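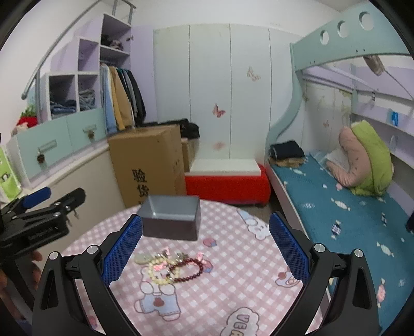 Una pulsera guardada con otras en la misma caja acaba enredada, y no hay envío que la devuelva a su sitio. Así lo resumía una clienta de Comton en un mensaje que recibimos en marzo, y la observación sigue siendo el punto de partida de nuestro método de trabajo.

Quiénes somos
Sarevon es un taller de montaje, reparación y almacenamiento de bisutería de cuentas. Trabajamos en la calle Zarei, en un local de 55 metros cuadrados, con 2 puestos de montaje y una zona de preparación de pedidos. El catálogo actual reúne 106 modelos de pulsera, con y sin colgante.

Qué hacemos
Montamos pulseras de cuentas redondas sobre hilo elástico, en tallas infantil y adulta. Los colores se sirven por separado: amarillo pálido, rojo oscuro, verde claro y otros según temporada. Los colgantes se fijan al final, una vez comprobado el diámetro interior.
También aceptamos piezas ajenas para reparación. El cliente recibe un presupuesto cerrado antes de que se corte el hilo original.

Cómo guardamos las piezas
Cada pulsera se extiende sobre tela, en forma de óvalo y sin tensión. Después pasa a una caja rectangular abierta, de interior liso, donde se deposita plana. Los colgantes voluminosos se orientan hacia el centro del aro – nunca debajo de las cuentas –. Las piezas con adornos metálicos se separan de las demás mediante papel.
La línea Mulcombe aplica el mismo criterio al uso doméstico: cajas sin divisiones fijas, aptas para tocador o mesa auxiliar. No incluyen tapa; puede pedirse aparte.

Pedidos y límites
El pedido máximo por remesa es de 1.000 unidades. Los encargos de color único se preparan antes que los combinados. No trabajamos con perlas naturales ni con cierres soldados.

Las reparaciones se entregan en el taller hasta las 18:00. Para envíos, indique en el paquete el número de piezas, la talla y si desea conservar las cuentas sobrantes.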